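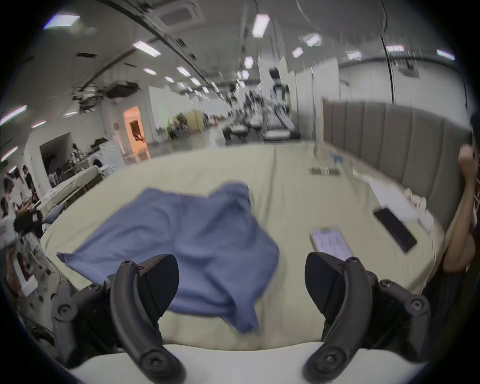 여러분, 부엌에서 동글동글한 커피콩을 본 적 있나요? 어른들이 아침마다 마시는 그 까만 음료가 바로 이 콩에서 시작된답니다. 그런데 커피콩은 처음부터 갈색이 아니에요. 나무에서 막 딴 커피 열매는 앵두처럼 빨갛고, 그 안에 든 씨앗은 연한 초록빛을 띠지요. 이 초록 씨앗을 '생두'라고 불러요. 생두는 참 딱딱해서 그대로는 커피를 만들기 어려워요. 얼마나 큰지 궁금하다면 침대 위에 놓인 스마트폰을 한번 떠올려 보세요. 그 옆에 생두 한 알을 내려놓으면 아주 조그맣게 보일 거예요. 구겨진 파란 천의 주름 사이로 또르르 굴러 들어가면 한참 찾아야 할지도 몰라요!

초록 콩은 어떻게 갈색이 될까요?

바로 '볶기' 덕분이에요. 어려운 말로는 '로스팅'이라고 하지요. 마나노 볶음방에서는 커다란 통에 생두를 넣고 빙글빙글 돌리면서 뜨겁게 데워요. 물은 100도에서 끓는데, 커피콩은 그보다 훨씬 더 뜨거운 온도에서 볶는답니다. 그러면 콩 속에 있던 물기가 김이 되어 빠져나가고, 색이 노랗게 변했다가 점점 갈색으로 바뀌어요. 식빵을 토스터에 넣으면 겉이 노릇노릇해지고 고소한 냄새가 나지요? 커피콩에서도 그것과 아주 비슷한 일이 일어나는 거예요.

'톡, 톡' 소리가 나요

콩을 볶다 보면 재미있는 소리가 들려요. 팝콘을 튀길 때처럼 톡, 톡 하고요. 콩 안에 갇혀 있던 김과 가스가 밖으로 나오려고 밀어 대다가 콩이 살짝 갈라지는 소리예요. 팝콘처럼 하얗게 터지지는 않지만, 콩이 조금 부풀어서 볶기 전보다 커진답니다. 그런데 무게는 오히려 가벼워져요. 물기가 많이 날아갔으니까요. 볶는 사람은 이 소리에 귀를 쫑긋 세우고 있다가, 알맞은 때가 되면 얼른 콩을 꺼내서 식혀요.

색깔에 따라 맛도 달라요

볶은 콩은 색을 보고 크게 3가지로 나눌 수 있어요.

연한 갈색: 짧게 볶은 콩이에요. 과일처럼 새콤한 맛이 나요.
중간 갈색: 새콤한 맛과 고소한 맛이 사이좋게 섞여 있어요.
진한 갈색: 오래 볶은 콩이에요. 쌉싸름하고, 겉에 기름이 돌아 반짝거리기도 해요.

집에서 해 볼까요?

커피는 어린이가 마시는 음료가 아니에요. 카페인이라는 것이 들어 있어서 밤에 잠이 안 오고 가슴이 두근거릴 수 있거든요. 그 대신 냄새 맡기 놀이를 해 보면 어떨까요? 어른께 부탁해서 볶은 콩을 작은 그릇에 조금 담고, 눈을 감은 채 천천히 냄새를 맡아 보는 거예요. 초콜릿 같은지, 땅콩 같은지, 아니면 군고구마 같은지 느낀 대로 공책에 적어 보세요. 사람마다 다르게 느끼니까 틀린 답은 없어요. 다 맡은 콩은 뚜껑 있는 통에 다시 넣어 주세요. 뚜껑을 열어 두면 그 좋은 냄새가 자꾸자꾸 달아나 버린답니다.

다음 이야기: 커피콩을 곱게 가는 맷돌과 분쇄기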